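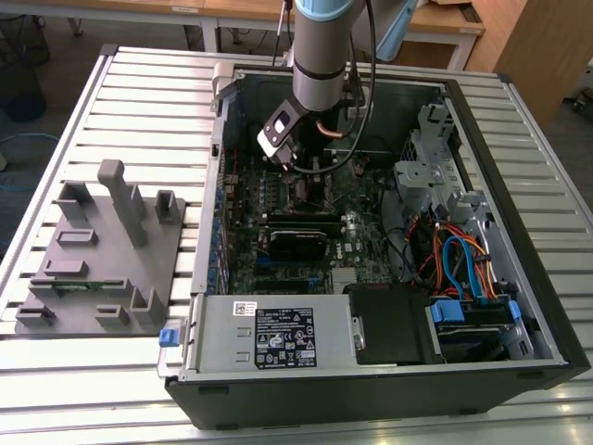
The arm over an open desktop tower, fixture tray alongside

Fancy helping us teach a robot arm to take old PCs apart? Nunura is a spare-time build at the Zastbridge shared workshop, and we've got room for five more people! You might like wiring, code, 3D printing or just undoing screws (there are plenty of those). No experience needed, tools and tea provided, and you can come and go as suits you. We'd love to have the arm lifting out memory and cards by December. Drop a note to Natalie Inskip at the workshop by 20/10/2025 and tell us what you'd enjoy doing.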